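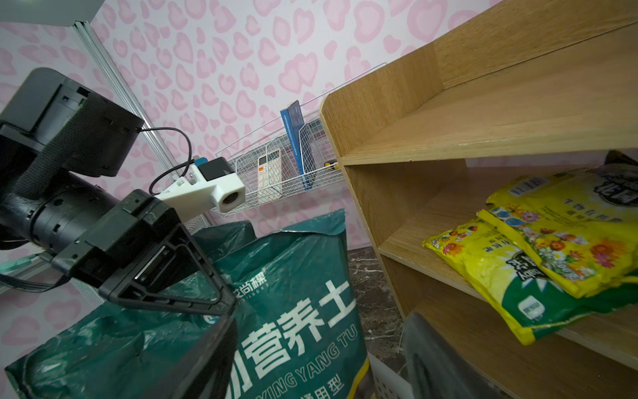

Gripper with white 3D-printed mount.

March, concession statement coding, second pass

Finished the double coding of the mayoral concession statements from Tareo, Kedel, Kun and Undov. The sample is 100 statements, all from losing candidates who placed second. Both coders worked from the printed transcripts, without audio and without the vote margins.

Agreement on the main variable (reason given for conceding):
Same code, same passage marked: 63
Same code, different passage: 31
Different code: 6

The six splits are all between code 2 (duty or conscience) and code 4 (public order). Typical wording is "I will not put my ambition ahead of calm in this town." One coder reads that as a statement on character, the other as a statement on risk of unrest. The codebook says to take the first reason stated, but in these there is a single clause carrying both. Left them unresolved in the sheet and flagged in the last column.

Passage disagreement matters less for the counts but will matter for the length measure. Most of it comes from the opening thanks. Coder A starts the passage after the thanks, coder B includes them when the winner is named. Rule from now on: start at the first sentence that mentions the result. The 31 need to be re-marked before anyone runs word counts on them.

Source notes. The Kedel transcripts come from the radio station and have been cleaned up: no repeats, no false starts, some sentences merged. Kun and Undov are verbatim. Do not compare sentence length across the two sets. Tareo is mixed, see the source column. Two Undov statements were read by a campaign manager and not by the candidate. Kept in, speaker field set to "proxy".

Open point is whether a statement given after a runoff should sit in the same pool as one given after a single round. I had them together. The wording looks similar and splitting leaves small cells. 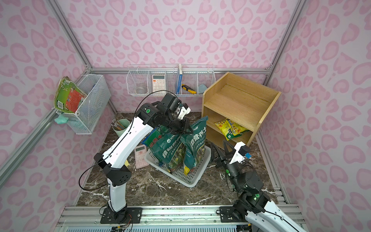 Fergus Moncrieff wants them apart. His argument is that a runoff loser has already heard the winner's first-round speech and often answers it, so the reason given is partly a reply. He also pointed out that in Kun the endorsements between rounds are public, and a candidate who was passed over tends to talk about unity whatever the margin was.

Added a round field (1 = single, 2 = runoff) so it can be run both ways. Filled for Kun and Tareo. Kedel and Undov still to do, dates are in the gazette scans.

4:15 pm, sheet saved as pass 2, old version kept in the same folder.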